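Skollilov tightens bench rules for pouring tasks

Skollilov has revised its good-practice sheet for tabletop robot cells, effective May 2, 2024. Scales are to be zeroed before each run, and tape grids checked for gaps or lifted ends at the start of every shift.
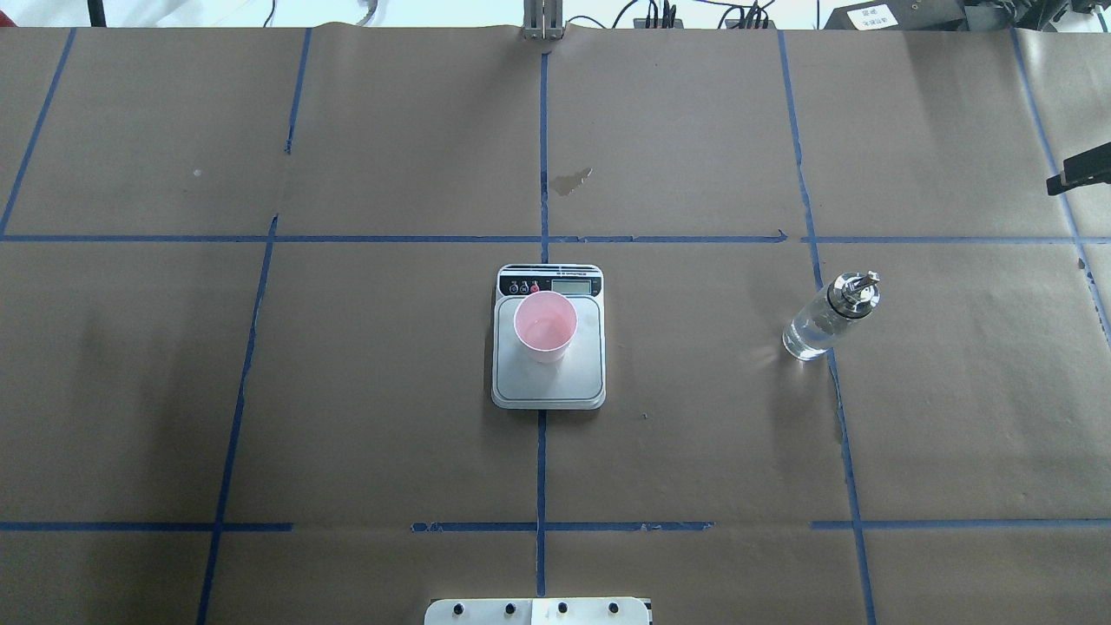
Cells that handle liquids must also log the fill level of the source bottle. Amparo Salazar, who edited the sheet, said 17 of 68 logs reviewed in October lacked that entry. Comments go to the Ayala office.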